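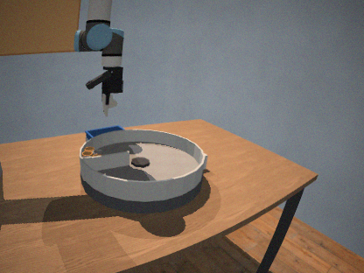

*A robot arm over a wooden table. Computer rendering.*

BRULVILLE, July 13, 2021 – Rock band Nkuna will return to the stage in August with two shows at Hidberg Hall in Brulville, the group's label, Mikero Records, said today. They will be the band's first concerts since singer Joyce Tanui left the lineup to recover from vocal cord surgery.

Tanui has rejoined as lead singer and will perform both nights. The set will run 105 minutes and include 14 songs, two of them new.

"I had to learn to sing some of the older songs again, and a couple of them are in a lower key now," Tanui said. "The band was patient with me. We've been rehearsing since spring and I'm ready to play."

The new songs were recorded in Brulville and will be released as a single before the first show. Mikero has no plans at this time for a full album – the band will decide on further recording after the concerts.

Tickets bought for Nkuna's canceled Brulville date will be accepted on the first night. Holders who cannot attend may ask for a refund at the place of purchase. Remaining tickets go on sale Friday at the Hidberg Hall box office. Doors open one hour before each show, and all ages are admitted.

Press contact: Mikero Records, Brulville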